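The Case for a Covered Table

August 23, 2019

Most complaints about household tables concern size. The table is too small for the family, or too large for the room. Surface gets less attention, and I think it deserves more. A table that is used all day for unrelated jobs should have a fixed textile covering, preferably a short, dense pile in a dark color, and the bare top should be reserved for tables used only for meals.

The argument starts with friction. A varnished or lacquered top offers very little resistance to a glazed plate. Push a bowl with the back of your wrist while reaching for something else and it travels. On a carpet-type covering the same push moves it a shorter distance, and the foot of the bowl settles slightly into the pile. The effect is larger for light items. A paper cup weighs next to nothing and will skate across a polished surface in the draft from an open door. On fabric it may still tip over, but it tends to stay where it tipped.

Cylinders are the harder case. A bottle on its side on a hard top will roll until something stops it, and that something is frequently the floor. Pile adds rolling resistance along the full length of the bottle. A tapered or square-shouldered bottle hardly moves at all. I do not recommend storing bottles on their sides, but people set them down that way while sorting shopping, and the surface should tolerate it.

Noise is the second consideration. I spent February working in a rented flat in Civberg with a tiled floor and a glass-topped table, and every plate set down could be heard in the next room. A covering of moderate thickness removes most of that. It also spares the underside of unglazed stoneware, which will scratch glass and soft varnish alike.

Color matters more than it is given credit for. Most crockery is white, cream or beige, and so is most disposable tableware. Against pale wood these things have weak edges, and a clear plastic wrapper nearly disappears. A dark teal or a bottle green gives contrast to all of them. The eye finds the object faster, and the hand misjudges the rim of a plate less often. Anyone with reduced vision will notice the difference on the first day.

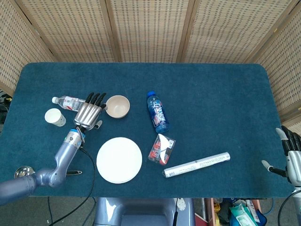
A reader of an earlier draft, Hunt, objected that all of this ignores cleaning. Fabric holds crumbs, it holds spilled milk, and no amount of contrast makes up for a surface that cannot be wiped. In Hunt's view a covered table is a sorting table and nothing more, and anyone who eats at one will be replacing the cover inside a year.

The objection is fair in part. A loose cloth can be washed, and a bonded covering cannot. I would not roll pastry on one or let a small child eat soup over one. The answer is to separate the wet jobs from the dry ones. Unpacking, sorting crockery, folding, wrapping and paperwork are dry. Meals can be taken on trays or mats. A vacuum with a narrow brush head, run in two directions, removes crumbs adequately. Liquids should be blotted from the outside of the spill toward the middle, then treated with plain cold water. I have kept a covered table for three years on that basis and have not replaced the cover.

Cost is not a serious obstacle. Holeck sells a flat-weave cover for 86 and a bonded short pile, fitted to order, for 2,790. The second figure is hard to justify for a home. Jellilska supplies short pile as a cut length with a bound edge, and a person with a sharp knife and some patience can fit it in an afternoon. Cut the corners last. If the table has rounded corners, make a paper template of one and check it against the other three – they are seldom identical on older furniture.

Two further points on placement. First, a covered table looks heavy in a small room, and the usual mistake is to put it in front of an equally dark wall. Something pale behind it helps. A folding divider with cane-textured panels in light wood frames works well, and it can be moved when the floor needs cleaning. Second, keep the table out of direct afternoon sun. Dyed pile fades unevenly, and the patch under a permanent fruit bowl will keep its original color long after the rest has gone gray.

I accept that the bare top will remain the default. It photographs well and it is what the shops deliver. For a table that has to take groceries at noon and tax papers at night, I would still cover it, and I would choose the dark green.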